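6.3 Setting up the two-arm sorting cell

Hudus cell, document 603, section 6.3
Revised April 16, 2025 by Qianru Jia

This section covers placing the table, tray and bin, setting the grippers, teaching the start positions and running the first check. The arms must already be bolted down and powered as set out in section 6.1, and the Visum control software must be installed. Work on the arm joints themselves is covered in section 8.

CAUTION: Do not reach over the table while either arm is enabled. The hold button stops motion but leaves the joints powered. Use the emergency stop before touching an arm, a gripper or a cable.

Before you start

You will need the 3 mm hex key from the Hudus tool roll, a lint-free cloth, a roll of low-tack tape and the set-up sheet for the cell. Allow 60 minutes for a full set-up. A repeat set-up on a table that has not been moved takes less.

Check that the set-up sheet carries the same cell number as the plate on the controller. Sheets issued before January used a different origin for the right arm and must not be used.

6.3.1 Placing the table, tray and bin

1. Press the emergency stop and confirm that the status line in Visum reads STOPPED.

2. Wipe the table top. Dust on the surface affects the grip on light items, and cleaning fluid left standing will do the same. Let the surface dry.

3. Place the blue tray at the left end of the table. The tray rim must not touch any part of the left arm when the arm is in its start position.

4. Place the white bin at the right end, open side up. Press down on each side in turn. If the bin rocks, move it inwards until it sits flat.

5. Mark the corners of the tray and the bin with tape. Use short pieces and keep them out of the pick area.

6. Route the cables on the left side so that they lie on the floor beside the table, away from the walkway. Leave enough slack at each arm for a full turn of the wrist.

Note: The cable loop next to the wrist flange is meant to stand away from the arm. Do not tie it down. A tied loop pulls on the connector when the wrist turns, and the gripper may drop out with fault 37 (see 6.3.5).

6.3.2 Checking the grippers

Both arms carry a two-finger gripper. Check them one at a time, left first.

1. With the emergency stop still pressed, hold the gripper body and try to turn it against the flange. There must be no play.

2. If there is play, tighten the flange screws with the hex key. Work across the flange in a star pattern, a quarter turn at a time. Do not use thread lock on these screws.

3. Look at the finger pads. Replace a pad that is split, lifted at a corner or worn smooth. Always replace both pads on a gripper together.

4. Release the emergency stop and enable the arm.

5. In Visum, open Tools, then Gripper, and select Full open. Wait for the fingers to stop, then select Zero.

6. Select Full close, then Full open again. Both fingers must move evenly. If one finger lags, clean the linkages and repeat from step 5.

Repeat for the right arm.

CAUTION: The fingers close at full force during step 6. Keep hands, sleeves and loose cables clear.

6.3.3 Teaching the start positions

The start position is the pose each arm takes before a job and returns to after a fault. The two are not mirror images. The left arm waits at the tray with its fingers up, which keeps the pads off the tray rim. The right arm waits over the far side of the table with its fingers down.

1. Put one test item on the table, on the bin side. Crumpled paper is suitable. Use a single sheet, pressed into a loose ball so that it does not roll.

2. Enable the left arm and select Jog. Set the speed to Slow.

3. Move the left arm until the gripper is above the tray, then turn the wrist until the fingers point upward. Open the fingers and select Store start.

4. Enable the right arm. Bring it in high from the far right, then lower it until the open gripper is just above the far edge of the table.

5. Check that the right gripper is clear of the test item and of the bin rim. Select Store start.

6. Compare the cell with Figure 6-4. 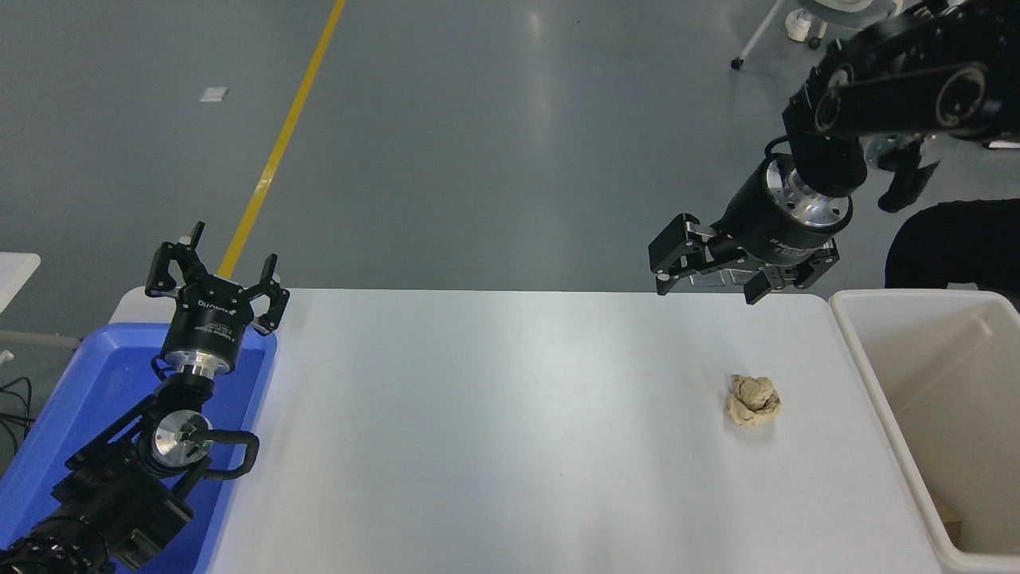 Figure 6-4. Both arms at start position, grippers open, test item on the table.

If either arm differs from the figure by more than a small angle at the wrist, jog it again and store the new position. The old value is overwritten. Visum keeps no copy, so write the stored joint values on the set-up sheet as soon as both arms are accepted.

Note: Keep stands and chairs outside the yellow floor line unless the set-up sheet for your cell shows otherwise. If anything has to stay near the right arm, jog that arm slowly through its full reach before running a job, with one hand on the stop.

6.3.4 First check

1. Select Job, then Check, then Single pick.

2. Choose the right arm and press Run. The arm should move to the test item, close, lift, carry it to the bin and release it.

3. Let the arm return to its start position. Press the emergency stop before taking the item out of the bin.

4. Empty the bin fully. Scraps left in the bottom can be read as a placed item at the next check.

5. Put the test item back on the table, nearer the centre, and repeat with the left arm. For the left arm the drop point is the tray.

6. Run each arm three times. All six picks must complete without a fault.

The pick height is taken from the table surface, and a paper ball gets flatter each time it is gripped. Make a fresh one if the fingers start to close over the top of it – do not lower the pick height to suit.

6.3.5 Faults during set-up

Fault 37, gripper link lost. Check the connector at the flange and the slack in the cable loop. Clear the fault, then repeat 6.3.2 from step 4 for that arm.

Start not stored. The arm was still moving when Store start was selected. Wait for it to settle and store again.

Arm stops short of the tray. The tray has been moved off its tape marks. Put it back and repeat the check. Teach the position again only if the marks themselves have been moved.

Uneven close. Clean the linkages. If the fault comes back, fit the spare gripper and return the faulty one to Tang with a copy of the set-up sheet.

6.3.6 Recording the set-up

Enter the joint values for both start positions, the result of each pick and any pads replaced. Sign the sheet and keep it with the controller. Sites looked after by Verkis also send a scan to the service desk before the cell is released for work.

Continue with section 6.4, Setting the work area limits.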